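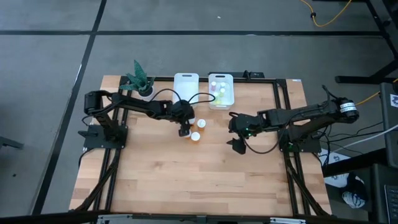 Arwel Landeg

STIDLOW - Parkidetti, the home organizing service based in Stidlow, will open a Friday workshop series in September devoted to a part of the house that most people sort last: the medicine shelf. The series is called Pito and will be held in the Tremblay Room on Mill Street. Admission is free, and residents may register at the front desk or by telephone.

Each session begins at 6 p.m. and is limited to 20 participants. Those attending are asked to bring the contents of one cabinet, drawer or shelf from home, including vitamins, eye drops, creams and any pill bottles, in a closed bag or box. Items should be left in their original containers with the labels in place.

Participants will work at tables with translucent white bins that have a cutout handle at the top. One bin is for what stays in the house and is used regularly. A second is for anything expired, unlabeled or no longer needed. Small bottles and vials can be made out through the plastic, and the handle allows a full bin to be moved from a closet shelf to a counter with one hand.

"People come to us about garages and spare bedrooms, and then we open the bathroom cabinet and find cough syrup from two houses ago," said Arwel Landeg, director of programs at Parkidetti. "It is a small job. Most households can finish it in an evening if they have a clear table and somewhere to put things down."

The workshop follows a set order. Everything is taken out and stood upright on the table. Dates are read and written on a sheet, with the oldest items listed first. Bottles belonging to different members of the household are separated, and the ones in daily use are kept apart from those taken only now and then. Only after this step does anything go into a bin. Parkidetti recommends that the bins then be stored high, in a cool and dry closet, and behind a locked door in homes with children or frequent young visitors.

Staff will not give medical advice and will not open containers. Questions about whether a prescription should be continued or stopped must be taken to a doctor or pharmacist. Participants will receive a printed sheet explaining how to use a local take-back site for unwanted medicine, and how to cover personal details on a label before an empty bottle is thrown away. Parkidetti will not collect or keep any medicine brought to the sessions.

Pito was first offered in the spring as a single evening for 17 households. Several of those who came asked for a return visit covering first aid supplies, and that subject has been added to the last of the 3 sessions - bandages, tape, thermometers and travel kits included.

Registration closes at noon on the day before each session. The Tremblay Room is on the ground floor, with step-free entry from the parking lot. Persons who need large-print materials should mention it when they register.

Parkidetti provides sorting, packing and storage help to homes in Stidlow and the surrounding towns.

Media contact: Arwel Landeg, Parkidetti, Stidlow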